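Diloveck connects thermal storage unit to Prurkik district heating network

PRURKIK, January 27, 2023. Diloveck, the operator of the Prurkik district heating network, has put a hot water storage tank into regular service at its Chaudhry Road boiler plant. The tank holds 3,436 cubic meters of water and was connected to the supply and return mains in December, after a pressure test and a period of trial operation.

The tank is unpressurized and runs at a maximum of 203 degrees Fahrenheit. It is charged at night, when demand on the network is low, and discharged during the morning peak. Diffusers at the top and bottom limit mixing between the hot and cold layers. Discharge capacity is up to 3,000 kilowatts.

Before the tank was built, the morning peak was covered by two gas boilers that had to be started each day during the heating season. One of these boilers will now be kept in reserve. The other remains available for periods of extended cold and for maintenance outages at the biomass unit.

"The base-load unit can now run at a steady output for most of the day," said Sumeya Belay, head of network operations at Diloveck. "Frequent starts are hard on the boilers and on the flue gas equipment, and the storage tank lets us avoid most of them."
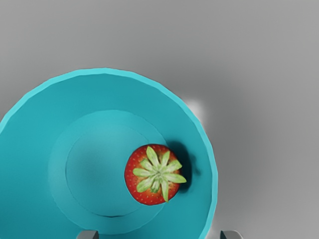
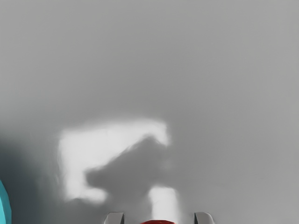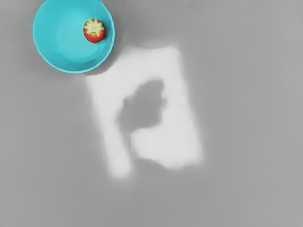
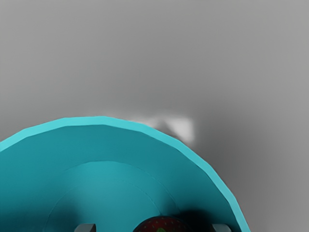
Controls and metering

Charging and discharging are managed by a control system supplied by Gesow. The system sets the charging schedule from the weather forecast and from the previous day's load curve. Operators can override the schedule from the plant control room. Temperature sensors are mounted at regular heights inside the tank, and heat meters on both connecting lines record the energy delivered in each direction.

The network serves 300 substations in apartment blocks, schools and commercial buildings. No changes to customer equipment were needed, and supply temperatures at the substations are unchanged. Billing continues on the basis of the existing building heat meters.

Next steps

Diloveck will operate the tank under the current schedule until the end of the heating season. The insulation and the diffusers will then be inspected and the operating data reviewed. A return temperature survey of the northern branch of the network will be carried out in the same period.

About Diloveck

Diloveck owns and operates heat generation plants and distribution pipes in Prurkik. Technical inquiries about the storage tank should be addressed to the network operations department.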